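## Setting up your personal blog on Skistari

I moved my own blog over in March, so these are the steps I wish I'd had (they take me 14 minutes now!).

1. Sign up with your home email. I used my work one at first, and Glenys Tuhiwai had to untangle it for me.
2. Pick a blog name that leaves your employer out of it. Mine is just "Crabtree" and I love it.
3. Open **Profile** and write your bio, 50 words at most.

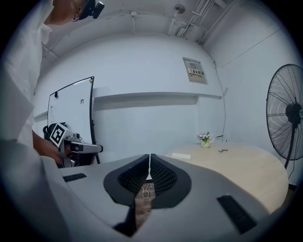
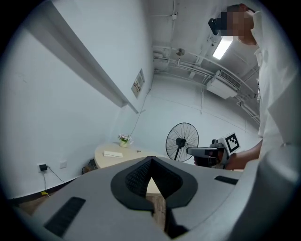
4. Under **Privacy**, switch new posts to "Draft first." I can't tell you how many times that has saved me from posting something grumpy at midnight.
5. Add a line to your sidebar saying the opinions are yours. Keep it short and friendly.

**Note:** Comments close after 40 days unless you change it.

**Caution:** Importing from Toldale overwrites your bio, so copy it somewhere safe first. I lost mine twice.

If the import stalls, log out, log back in and start again from step 3.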